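Preguntas frecuentes sobre la ropa de cama
Casa de huéspedes Zasstead, Wikville

Estas son las dudas que más nos llegan al correo y al mostrador, contestadas con calma por Youssra El Khatib, que lleva las habitaciones desde que abrimos. Si la vuestra no está, escribidnos y la iremos añadiendo, que esta página crece a trompicones pero crece.

¿Tengo que traer sábanas?
No hace falta. La estancia incluye funda de colchón, sábana bajera, almohadas y una manta por cama. Si preferís dormir con lo vuestro (hay quien no descansa sin su almohada, y lo entendemos perfectamente), avisadnos antes de las cinco de la tarde y os dejamos la cama sin vestir para que la montéis a vuestro gusto.

¿Y si me quedo varias semanas?
En las estancias largas hacemos un cambio completo cada 5 noches. Os dejamos el juego limpio doblado en la silla del pasillo y vosotros decidís si lo ponéis o si preferís que lo haga Nikola Nikolaidis cuando pase por vuestra planta. Las dos cosas nos parecen bien, y a él le gusta hacer camas más que a cualquier persona que yo haya conocido.

¿Por qué ponéis una funda acolchada encima del colchón?
Porque un colchón no se puede meter en la lavadora y una funda sí, así de sencillo. También suaviza un poco la superficie, cosa que agradecen los que duermen de lado. Os pedimos que no la quitéis aunque haga calor. En julio os podemos cambiar la funda gruesa por otra más fina — tenemos unas cuantas guardadas y se terminan enseguida, así que pedidla con tiempo.

¿Puedo elegir la manta?
¡Claro que sí! Hay lisas, de cuadros y de dibujos. La más solicitada, con muchísima diferencia, es la amarilla y naranja de los huevos con la yema redonda, que compramos pensando en los niños y que ahora reservan sobre todo los mayores. De esa no tenemos muchas, de modo que si os hace ilusión ponedlo en las observaciones de la reserva.

La manta de los huevos, echada sobre la mitad derecha de la cama en la primera foto; en la segunda, un librito sobre el colchón.
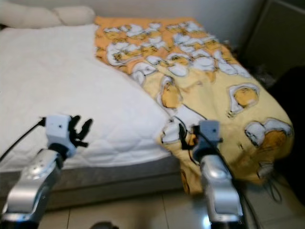
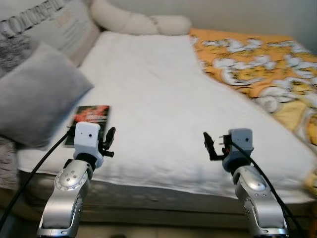
¿Cómo dejo la cama el día de salida?
Basta con que retiréis las sábanas y las dejéis hechas un montón a los pies. La manta se queda encima de la cama, no hace falta doblarla, y las almohadas en su sitio, junto a la pared. La funda del colchón la revisamos nosotros. Y mirad bien entre la ropa antes de marcharos, por favor: libros, calcetines, cargadores y gafas de leer aparecen cada dos por tres cuando sacudimos las mantas.

Me he dejado un libro, ¿lo guardáis?
Sí, durante 39 días, en el armario de recepción y con el número de la habitación apuntado en un papelito. Si nos pagáis el envío os lo mandamos a casa sin ningún problema. Pasado ese tiempo los libros van a la estantería del salón Govindasamy, donde cualquiera puede cogerlos, incluido su dueño si vuelve a visitarnos.

La manta se me cae por un lado toda la noche. ¿Qué hago?
Suele pasar con las mantas sueltas, que resbalan sobre la funda en cuanto uno se mueve un poco. Probad a centrarla y a meter el borde de los pies debajo del colchón, un palmo más o menos. Si aun así amanecéis destapados, pedidnos una sábana encimera, que agarra bastante mejor.

¿Con qué laváis la ropa de cama?
Con un jabón líquido sin perfume y nada de suavizante. Las sábanas blancas las lavamos en caliente y las mantas de colores a 32 grados, del revés y con un centrifugado corto de 700 vueltas, para que el estampado aguante. Si tenéis la piel delicada o alguna alergia, contádnoslo y haremos un enjuague de más.

Se me ha derramado el café, ¿me lo vais a cobrar?
No, tranquilos. Decídnoslo pronto, eso sí, que una mancha reciente sale casi siempre y una de tres días ya es otra historia. No frotéis ni echéis agua caliente por vuestra cuenta. Un paño seco apretado encima y una llamada al mostrador.

¿Vendéis las mantas?
Nos lo preguntan tanto que Youssra tiene la respuesta preparada: nosotros no, pero la tienda Prirngate, en la misma calle, suele traer mantas parecidas antes del invierno. Los dibujos cambian de un año a otro y no podemos prometeros que encontréis la de los huevos.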